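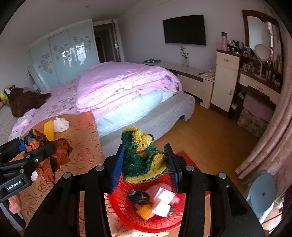 Section 4 of this guide sets out how an operator records a tidying episode in a home with a pair of hand-held grippers. It applies to every Vikau collection site, including the furnished homes used by the Zatonska and Jondberg teams. The work area is kept small, even in a large bedroom: a blanket on the near end of the bed, a round basket standing on it, and the items to be handled within reach of both hands. Soft items such as a fuzzy cloth or a crumpled plastic bag are held between the ribbed blue pads at the tips of the jaws. The remainder of the room is left as the household keeps it.

4.1 Before recording

1. Confirm that the householder has signed the consent form for the room in use.
2. Wipe the pads and check that each pair of jaws opens and closes freely.
3. Lay out the items listed on the task card. Do not sort them by colour or size.
4. Put away letters, identity cards and family photographs.
5. Enter the room code and the task code in the Belkadi log.

Note: Televisions must be switched off. Mirrors may remain uncovered if the operator's face does not appear in them.

4.2 Recording an episode

1. Hold both grippers above the work area with the jaws open and start the recording.
2. Close the jaws on one item. Squeeze only as firmly as is needed to lift it.
3. Carry the item over the rim of the basket, lower it and open the jaws.
4. Repeat with the other hand. Both grippers may hold an item at the same time.
5. Stop the recording when the last item on the card has been placed.

An episode should last no longer than 27 seconds. If an item is dropped, pick it up again and continue. Recovered drops are valid examples and are to be labelled "recovered" in the log.

CAUTION: Keep fingers clear of the pivots while the jaws are moving.

CAUTION: Do not use glass, blades or open liquids in this task.

4.3 Changing the layout

Rearrange the items after every 7 episodes. Replace the full set after 18 episodes. The April release contained 2,224 accepted episodes, and those recorded with an unchanged layout were removed at review.

4.4 Ending the session

Return all household items to their original places, upload the recordings before leaving the site and obtain the householder's initials on the room sheet. Damaged pads are to be reported under Section 9.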